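Subject: Re: [refurb-list] Dudcombe open day, anyone go?

I went, for the afternoon session, and I have had a couple of days to cool off before writing.
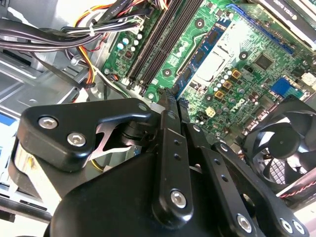
The short version is that I would not change a single thing in our shop on the strength of what I watched. The longer version follows, for anyone thinking of putting a name down for the next one.

On the open day, an earlier post said:

> Did anyone on the list make it out to Dudcombe in April? The
> flyer from Clomlow said their Istari cell would be doing
> "unattended memory service on mixed-brand desktops" all day.
> We clear a lot of old office towers and pulling and reseating
> RAM is a big slice of the bench time. If the thing does even
> half of what the flyer says I would like to put it in front of
> my boss. Their rep told me a shop in Cáceres already has one
> running. Also curious about price, they would not give me one
> over the phone.

Taking those in order.

"Mixed-brand." What I saw was a Dell board in an open case, then another case that looked the same to me, then the first one again. I asked if they could run one of the small form factor machines, the kind where the drive cage folds over the memory, and was told it was "on the roadmap." That is most of what comes through our door. A tower lying open with the slots in plain sight is the easy case and any of us could do it half asleep.

"Unattended." There was a man with a tablet next to the cell the whole time I was there. He stepped in 2 times during the session I watched, once to nudge the case over and once to restart the program. I don't hold the restart against them, demos are demos, but the word on the flyer was unattended and I would like somebody to own up to it.

"Memory service." This is where I got grumpy. The arm has a two-finger gripper, and it comes down near the slots very nicely and very slowly. It got a module out and put it back in. What it did not do is open the latches by itself on every try. On one run they were already open when the arm came in, and when I asked who had opened them the answer was a bit of a shuffle. Fifteen of us were standing there and I doubt I was the only one who noticed. I also asked how it knows a stick is fully seated and got a talk about force sensing. Fine, but did they boot the machine afterward? They did not. There was no monitor hooked up. I would have traded the whole slide show for one power-on test.

Cables are the other thing. Anyone who has opened an old tower knows what the power supply bundle does once you cut the tie somebody put on it ten years ago. It flops right where your hands need to go. I asked what happens when a wire hangs across the slots and was told the operator "preps the case" first. So now I have a person taking off the side panel, laying the case flat, tucking the wires out of the way and maybe flipping the latches. By that point the stick is in their hand. What exactly is left for the arm?

Speed: I timed one full swap on my watch, out and back in, at 53 seconds, with the case prepped. Our slowest bench person beats that with a sandwich in the other hand.

Price: they wouldn't give me one for the cell either. The only number I got out of anyone was $1,399 a month for the support plan, which does not include the arm, the table or the setup visit. I asked if the plan was optional and did not get a yes or a no.

Cáceres: I asked for a contact there and was told they would follow up by email. Nothing so far. If anybody on the list has dealt with that shop, please write, I would really like to hear from people who use it on a normal working day with nobody watching.

To be fair to them, the motion was smooth, I didn't see it hit anything, and the staff were polite with me well past the point where I deserved it. The camera view from the arm was up on a big screen and that was the best part of the visit. I could see having just the camera on a bench for training new people.

But to the original question, would I put it in front of my boss? No. I'd ask Clomlow to take a pallet of your own machines, dust and all, and run them with the tablet man out of the room. If they agree to that, tell me when and I will drive out again. Parking is behind the building, by the way, the sign at the front gate sends you the wrong way.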